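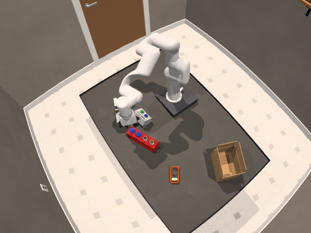

White articulated arm over a two-button box, computer rendering.

Sudum Open Moves Final Round Start Forward, Confirms Playoff Format

PISTILITZ, 14/10/2023 -- The Nultier Golf Tour today announced changes to the schedule and tie-break rules for the Sudum Open, to be played over 72 holes at the Chacko course in December. The changes apply to the professional field only. The pro-am on the eve of the tournament keeps its existing format.

Final round tee times will begin 18 minutes earlier than in the previous edition. Players will go out in groups of 3 from the first and tenth tees, with the leading groups starting from the first. Sunset at the course in December leaves a short margin after the last scheduled finish, and the earlier start is intended to allow a playoff to be completed the same evening.

If two or more players are tied after 72 holes, the title will be decided over a three-hole aggregate playoff on holes 14, 17 and 18. Players still level after those holes will continue at sudden death on the 18th until a winner is determined. The previous format used sudden death from the first extra hole. If darkness stops a playoff, it will resume the next morning from the point at which it was halted, and completed holes will stand.

The cut remains at the low 60 players and ties after 36 holes. A second cut, used last season after 54 holes when the field was larger than planned, has been withdrawn.

Two changes have been made to the course. The 14th hole, a par four, has a new back tee and will measure 362 yards from the front markers used in the second round. The fairway bunker on the left side of the 17th has been rebuilt with a lower face, and the drainage line beneath it has been replaced. Par is unchanged at 71.

Preferred lies may be used in closely mown areas if the rules officials judge conditions to require it. Any such decision will be posted at the starter's hut and on the tour's website before the first group of the day tees off. It will apply to the full round and will not be altered once play has begun.

Entries for the final qualifying event, held on the practice course at Pistilitz, close at noon local time -- late entries will not be accepted. Almost all places in the main field are allocated by tour ranking, with 14 reserved for qualifiers.

Season ticket holders do not need to rebook. Daily tickets remain valid for the date printed on them, and gates will open one hour before the first tee time.

About the Nultier Golf Tour
The Nultier Golf Tour sanctions professional stroke play events and publishes the ranking used to determine entry to them.

Media accreditation requests should be submitted through the press section of the tour's website.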